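Chapter 7
Processor Sockets and Board-Level Service

Contents of this chapter
7.1 The socket as a mechanical part
7.2 Access to the board
7.3 Seating and removal
7.4 Thermal interface
7.5 Records
Review problems

After studying this chapter, the reader should be able to name the parts of a processor socket, state the order of work for a processor exchange in a rack server, identify the common forms of contact damage, and fill out a service record that another technician can use.

Introduction

Chapter 6 treated the power supply and the distribution of current across the main board. The present chapter moves to the processor socket, the part of the board where the largest number of electrical contacts is made and broken by hand. Most board connectors are keyed, shrouded, and tolerant of some misalignment. A processor socket is keyed but has very little tolerance. A contact that is bent by less than its own width may fail to touch its pad, and the fault that results often shows up far from its cause: a missing memory channel, an expansion slot that does not respond, or a machine that starts cold and stops when warm.

The term "socket" is used here for the complete assembly, which consists of the contact field, the plastic body that holds it, the load mechanism that presses the processor down, and the backing plate on the underside of the board. The term "package" means the processor as supplied, including its substrate and, where fitted, its metal lid. Service manuals differ in their use of these words. Where a manual conflicts with this text, follow the manual for the name and this text for the procedure, unless the manual gives its own procedure.

7.1 The socket as a mechanical part

In a land grid socket the contacts are springs mounted in the board-side part, and the package carries flat pads. Each spring needs a small force to make a reliable connection. The forces add up, and the load mechanism must supply the total evenly. For the training board used in the problems at the end of this chapter, the Akl 900, the contact field has 3185 positions and the load mechanism is rated at 590 newtons. The mean force per contact follows by division and is left to Problem 7.2. 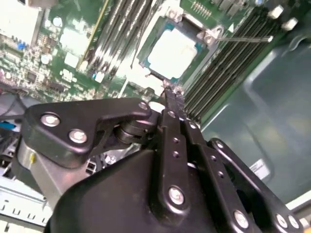 Even loading depends on the board staying flat. The backing plate resists bending, and the fasteners must be tightened in the order marked on the mechanism. Tightening one corner fully before the others tilts the package, and the springs on the low side are compressed beyond their working range. Boutros and Mansour treat the resulting damage in their notes on the Tresero line, listed under Further Reading. They separate it into 3 classes:

Class 1. Contact displaced sideways, spring height normal.
Class 2. Contact flattened, spring height reduced.
Class 3. Contact broken or missing.

Class 1 damage can sometimes be corrected under magnification. Class 2 and Class 3 damage calls for replacement of the socket or the board.

7.2 Access to the board

A server chassis is laid out for airflow first and for service second. The walls, drive cage, and air ducts limit the directions from which a tool can approach the socket. Before starting, the technician should disconnect all power cords, discharge static at the bonding point, and remove any duct that crosses the processor area. Cables that run over the board are moved aside and tied. Loose screws are placed in a closed tray away from the chassis.

Tools with exposed metal tips should not be held over an open contact field. If the package is to stay in place while other work is done, leave the load mechanism closed.

Further Reading

Boutros, H., and Mansour, N. Service Notes for Tresero Boards. Orier Technical Press.
Karam, G. Contact Force and Wear in Land Grid Sockets. Orier Technical Press.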